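From: Octavian Vasiliu
To: Flarnden Owners list
Subject: Re: [flarnden] Rough idle when cold, code for the upstream sensor

Tamara Lungu wrote:

> My wagon has started hunting at idle for the first couple of minutes
> after a cold start. Once it warms up it runs fine. The light came on
> last week and the reader gave me a fault for the upstream oxygen
> sensor heater. I cleared it and it was back 51 miles later. Fuel
> mileage is down a bit too. The shop quoted me for a new sensor plus
> a new exhaust manifold gasket. Do I need both? And is the sensor
> something I can change in the driveway? I have a jack, two stands
> and a normal socket set.
>
> Tamara

Tamara,

You probably don't need both. A heater code is an electrical fault. It means the computer doesn't like what it sees on the heater circuit, and a leaking gasket won't set it. If the gasket were bad you would most likely hear ticking on a cold start that fades as the metal expands. Listen for that with the hood up before you pay for one.

I would do the checks in this order.

1. Fuse. The heater circuit has its own fuse in the underhood box. Pull it and look at it, then put a meter across it anyway. I have seen one that looked good and was open.

2. Connector. The plug for the upstream sensor sits on a bracket at the back of the engine, near the heat shield. The clip on the bracket breaks and the harness drops onto the shield. Look for melted loom. Radu Dumitrescu had the same code on his and it was a chafed wire, no sensor needed.

3. Heater resistance. Unplug the sensor with the engine cold and measure across the two wires of the same color on the sensor side. Compare it with the figure in the manual. If it reads open, the sensor is done. Save the reading with the mileage next to it. I keep all of mine in a folder on the old tower at home, along with the scanned manual pages.

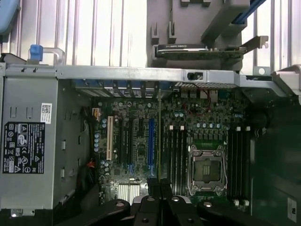 4. Supply voltage. With the key on, check for battery voltage at the harness side of the plug. If it's missing and the fuse is good, go back to the wiring.

If it does turn out to be the sensor, yes, you can do it in the driveway. You need one extra tool, a slotted oxygen sensor socket, so the wire can pass through the side. Most parts stores will lend you one. A regular deep socket won't go over the wire unless you cut it.

Soak the threads with penetrating oil the night before. Warm the engine for a few minutes, shut it off, wear gloves and break the sensor loose while the metal is still warm. If it moves and then binds, run it back in a little, add more oil and try again. Don't force it or you will take the threads out with it.

Check whether the new one comes with compound already on the threads. If it does, don't add any. If it doesn't, use the sensor-safe kind and keep it off the tip. Use the torque in the manual.

On brands, I have had a Zonisero in mine for two years with no trouble. Raluca Sandu bought a Sýkora and had to splice the plug, so look at the connector in the listing before you order. The universal ones are cheaper but I wouldn't bother.

Clear the code afterward and drive it normally. If you have an inspection coming up in March, leave enough time for the monitors to reset. Mine needed 200 miles last time, mostly short trips. A longer run on the highway would have done it sooner.

Post the resistance reading when you have it. Which engine is it, by the way? The smaller one has the plug on the other side.

Octavian

--
Flarnden wagon, 2.0, manual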